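Bench notebook, chores bench -- February, started 9:40

Gripper back on after the finger pad swap. Mbali did the wrist screws, I did the cable. Everything powered up first try, suspicious.

Question for the week is still the one Gerd wrote on the whiteboard: can it clear a table without someone standing next to it. My answer today is no, but a smaller no than in the fall.

Morning block, table clearing. Plate, mug, cup, cloth. Plate is the problem child again. Anything with a rim you can get under is OK, anything flat on a smooth top it pushes toward the edge and then hunts for it. Liviu's trick (slide it out past the table edge, pinch from the side) works, but it takes forever and I wouldn't let it near my grandmother's china. Tried it slower. Slower is worse, the plate catches and turns.

Mugs: much better if the handle faces the arm. If the handle is away it goes for the rim and the pads slip. Aurelia says train more on handle-away, I say try the softer pads first. Disagreement noted, we do hers first becuase her data is already recorded.

Cups fine. Cups were always fine. We should stop putting cups in the success number, it makes us look smarter than we are.

Cloth: wiping OK, folding no. It wipes where it has already wiped and skips the corner. Irina asked if a person would notice. Yes. My kids wouldn't.

11:15 -- Gerd back from the visit at Karppinen. They don't want dishes at all, they want bins sorted at the end of the packing line and the floor area under the benches kept clear. Says they have 3 people doing it by hand at shift change and all of them hate it. Sounds easier than plates to me, parts are hard and square and don't break. But their light is terrible and things come in oily. Told him not to promise anything until we've had a box of the real parts here for 2 weeks.

Log now stands at 1,957 episodes total, all chores together. Target was 1,000 before we compare anything so no more excuses, run the comparison. Irina has the script, it still chokes on the episodes from before we renamed the tasks. Fix the names, don't patch the script!!

Things that cost us time and are not the robot's fault:
- wrist camera exposure jumps when someone opens the blinds
- cloth left on the table from the run before, then counted as a fail
- me, forgetting to hit save, again

Long argument over lunch about what "can do it" means. Liviu: if it does it slower than a person but you can leave the room, that's a win, see dishwashers. Mbali: a dishwasher doesn't drop anything. Both right I think. For a shop floor you can fence it off and give it all night. For a kitchen you can't fence off the kitchen.

Afternoon, to do:
- handle-away mugs, Aurelia's set, same start pose every time
- plates with the edge trick, write down drops AND near drops seperately
- retighten the finger after the block, it had play last time
- ask Gerd for the Karppinen bin sizes

If the plates don't move by the end of the month I'd vote to park them and do bins. Not happy about it, plates are what everybody's mother asks about.

4 comments | 2 shares

Chores bench notebook -- questions to Irina Bogdan | Back to top
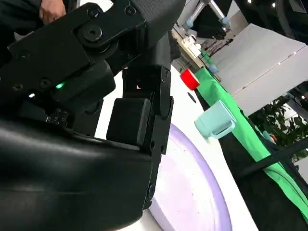
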